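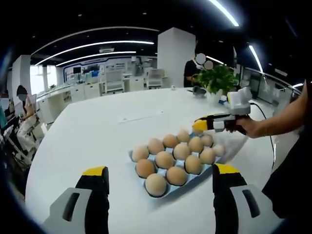
Hilo sobre Stetunville, que me lo habéis pedido varios después de ver el folleto nuevo. Según el folleto, la ciudad la fundaron en 1125 unos monjes que venían de Zumberg siguiendo el río. Bonita historia. He buscado el documento y no aparece en ningún sitio. La versión que te cuentan en la plaza es que los monjes pagaron el terreno en huevos, y de ahí que en media ciudad te vendan huevos de recuerdo: de cerámica, de chocolate, de jabón. Los morenos normales y corrientes, en su bandeja azul, no los anuncia ningún folleto, y son lo único de toda esta leyenda que me creo.

2/ La primera mención escrita que yo he podido comprobar es de 1360, un pleito por un molino. Entre una fecha y otra hay más de dos siglos en los que, si hacemos caso a la placa del ayuntamiento, Stetunville fue "un próspero nudo comercial". ¿Comercio de qué? La placa no entra en detalles.

3/ El nombre. La teoría oficial dice que viene de un tal Stetun, caballero. La otra, que es una deformación de una palabra para vado. Me convence más la segunda, porque vado hay - se cruza en verano con el agua por la rodilla - y del caballero no queda ni la tumba.

4/ Casco antiguo. Merece el paseo, no voy a decir que no. Pero "medieval" es mucho decir. La puerta de Neves, la que sale en todas las postales, se rehízo entera tras el incendio, y las almenas se las añadieron después porque quedaban bien. Lo pone en un cartelito a la altura del tobillo, detrás de una papelera.

5/ La catedral: 11 euros. Con eso ves la nave y medio claustro, porque el otro medio lleva cerrado desde que yo tengo memoria. La torre se paga aparte. La audioguía dedica más tiempo a un milagro que al edificio. 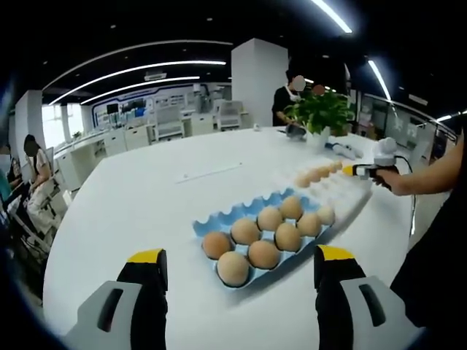

Me escribe Romain Lecomte que exagero con lo de los monjes, que en el archivo de Trastutstead se conserva una copia tardía de la carta de fundación y que él la ha tenido delante. Puede ser. Le he preguntado de qué siglo es la copia y quién la encargó, que en estas cosas es media respuesta. Si me manda la signatura, voy y la miro.

7/ Sigo. El barrio del río, que ahora se vende como "el Stetunville auténtico". Era el barrio de los curtidores y olía a lo que olía, así que la gente con dinero vivía cuesta arriba. Hoy es al revés: hoteles abajo y vecinos arriba, subiendo la compra por 74 escalones porque el ascensor público está en pruebas. En pruebas desde la inauguración.

8/ Lo que sí os recomiendo: el mercado cubierto a primera hora, el puente viejo (viejo de verdad, mirad las marcas de cantero por el lado de abajo) y el museo municipal, que es gratis y no hay nadie. Tiene un plano de la ciudad dibujado a mano que vale más que todo el folleto.

9/ Lo que me saltaría: el trenecito, la "experiencia inmersiva" de los fundadores y cualquier restaurante con la carta en la calle y fotos plastificadas.

10/ En julio son las fiestas de la Fundación, con desfile de monjes y todo. El programa las llama "tradición inmemorial". He mirado la hemeroteca y antes de la oficina de turismo no encuentro ni un solo desfile. Si alguien tiene un programa antiguo en casa de sus abuelos, que me lo enseñe y rectifico en este mismo hilo.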